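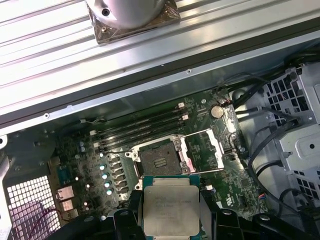

Midau opens Dreltix bench to collect examples of robots doing computer repair

FOR IMMEDIATE RELEASE: June

Midau said today it has started a full-time collection effort for Dreltix, its learning system for taking apart and rebuilding desktop computers. First task on the list: processor into socket. Cover open, two-finger gripper, wrist camera looking down at the board.

The work is happening at the company's Brudum shop, in what used to be the parts returns room. There are 5 benches running, 18 operators trained, and a goal of nearly 80 hours of usable recordings by the end of the summer. Operators drive the arm by hand from a seat beside the bench. The system records what the wrist camera sees plus finger position and the operator's motion, and Dreltix trains on that later.

"Processors are a mean place to start and we knew that," said Marlene Thibodeau, who heads the collection program at Midau. "Pins in the socket, a load plate hanging open on one side, memory slots and cables close by. You come in a hair crooked and you have to back out. We want the backing out in the recordings too."

That last point is a change from earlier Midau projects, where only clean runs were kept. Operators on the Dreltix benches are told to keep recording when a part slips or goes in at a bad angle, and to fix it on camera. A run gets thrown out only for a dead camera, a lost signal or a hand in view. Everything else is kept and tagged: good, recovered, or failed.

The boards stay in their cases. Midau looked at bare boards on a flat fixture and decided against it. Faster to reset, sure, but real repair jobs come with glare off the sheet metal, wires in the way and a case wall to steer around. Machines are used desktops bought from a local reseller, different makers, different ages. Some are pretty worn.

"I ask for ugly ones," said Awuor Makokha, bench lead. "Scratched up, cables everywhere. If everything on the bench matches, the system learns the bench."

Each operator works 48 minutes at a stretch, then switches off to tagging. Makokha's team set that number after trying longer sessions and seeing the grip work get sloppy toward the end. Start position of the processor changes every run. So does the angle of the case, a few degrees one way or the other, and the lamps get moved at lunch.

Hardware for the benches comes from Lanz, which supplied the arms and the finger linkages. Lanz will get grip data back from the project but no video, under an agreement signed this spring.

"We build fingers, we dont usually get to see how they're used all day long," said Laurier Caron, product manager at Lanz. "There's already a pad change coming out of this."

After processors the list goes memory sticks, coin-cell batteries, then cable connectors, which Thibodeau expects to take the longest. Midau plans to release a portion of the recordings to outside research groups at no charge. Size of that portion and the terms are still being worked out and will be anounced separately.

Midau is also hiring operators for a second shift at Brudum, 3 p.m. start. No robotics background needed, repair experience a plus, steady hands a bigger plus. Training is paid.

About Midau
Midau develops learning software for repair and refurbishing shops. Dreltix is its system for desktop computer work.

Media contact: Solange Campbell, Midau press office
Operator jobs: Huguette Kowalchuk, Brudum shop, front desk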